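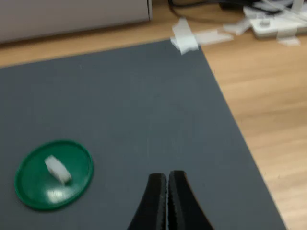

Figure 3. Wrist view during a practice run of the small-parts task, with the white block on the green dish and the fingertips nearly closed.

4.2 The small-parts task and how the students came to it

By May the teams in the Skimar course had been through the two warm-up exercises and were, we think it fair to say, a little tired of foam cubes. The small-parts task was proposed by one of the students, Efe Effiong, who wanted something that would be hard for the arm but easy to explain to a visiting parent. Each team had to bring a small white block and a round green dish together on the mat, first by teleoperation and later with a policy trained on their own recordings. We were glad to take up the idea, and we kept the rules as loose as we could so that the teams would argue about them (they did, at length, and mostly in good humor).

Over the term the class recorded 335 episodes, of which 198 were kept for training after the students had reviewed one another's work. The reviewing took far longer than we had planned. Romana Sokol's team threw out nearly half of their own recordings on the first afternoon and then, after a long talk with Fengying Luo, put a good many of them back. Blur was the usual point of dispute. The wrist camera moves with the arm, and a quick turn softens the dish, the block and everything behind them, as in Figure 3. Some teams treated any such moment as spoiled, while others felt that a policy ought to see what the arm really sees on a fast approach.

The mat was a second source of lively discussion. It was laid at an angle on the tabletop and taped at the corner, and the teams agreed to leave it that way for the whole term — a small promise, but one that taught them a great deal about keeping a setup steady. Petrică Ghiță's team went further and wrote a one-page checklist for the start of each session, which the other teams soon borrowed and, in one case, improved.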